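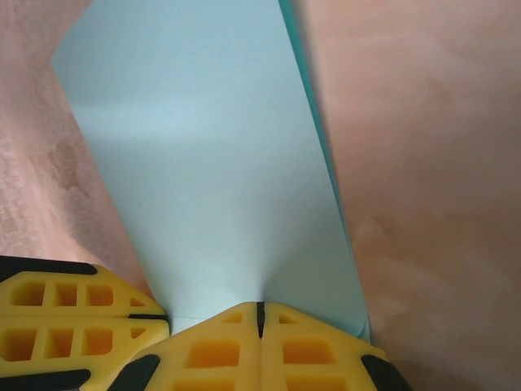 **Can the Bramcombe cell take over folding the order inserts yet?**

Partly. It picks up and holds a single sheet well enough to leave alone for a whole batch, but the second fold still needs a person nearby.

**Status:** open, waiting on Zindon
**Site:** Illevdale packing room
**Opened:** January 15, 2024

**Problem as reported**

Second fold lands crooked. First fold is fine, then the sheet swings a little when the arm turns and the corners miss each other. Happened on 63 sheets out of a run of 500. I know that sounds bad, but in September we couldn't get through one stack without a jam, so I'm pretty thrilled!

**Tried so far**

- Lowered grip force two steps. Fewer creases where the fingers pinch, but more dropped sheets. Put it back up one step.
- Slowed the wrist turn. Big help – swinging almost gone, and a batch takes 11 minutes longer. Fine by me.
- Swapped to the heavier stock from Nyberg. Folds beautifully, costs too much for inserts.
- Wiped the finger pads with a damp cloth. No difference that I could see.

**Still happening**

Two sheets sticking together. The arm can't tell, so it folds both and carries on happily. A person feels that right away with a thumb. Fanning the stack by hand before loading clears most of it.

**Questions for Zindon**

1. Can the grip force change partway through a fold? I'd like it firm for the lift and soft for the crease.
2. Is there a thickness check we can switch on, or is that an extra part?

I also tried it on dish towels after hours (sorry, couldn't resist). It got one into a decent square and made a lump of the next. Laundry can wait, but inserts feel really close. The next order is 2,000 pieces and I'd love to run the first fold on the arm and do the second by hand.

Leaving the slow wrist setting on until I hear back.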